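Where we're up to with the safe practice rules, 2 April 2021

Hi all - a quick catch-up on the Kondska project, covering what your money's been doing since February.

The handling rules are now on draft 2. I've trimmed them a lot, as the first go read like a tax form. The big one is still the stop rule: anyone at the bench can hit stop, any time, and doesn't have to explain themselves until afterwards. We've also rewritten the part on wrapped food (grip limits, what gets binned after a drop, how often fingers get wiped down) and I'm really pleased with it!

We've logged 1,274 picks under the new rules so far, and I've been through around 112 of the log sheets by hand. The labelling on them is still patchy, so that's my job for next week.

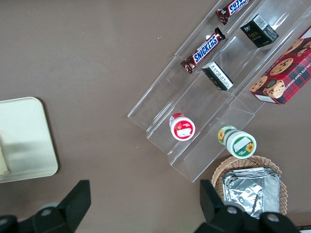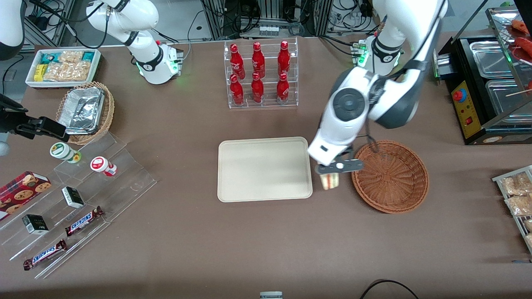
Kahraman sent back comments on the draft and reckons the stop rule is fine but the wipe-down section is too vague, and asked who signs off when two shifts overlap. Fair point, I hadn't covered that at all. I've put in a line saying the outgoing shift signs, and Otisow is checking it against their own site rules.

Still to do: the glossary, and the bit on baskets and trays, where I keep changing my mind about fixed positions. The training day budget is untouched so far - I'd like to carry it over if that's okay with you.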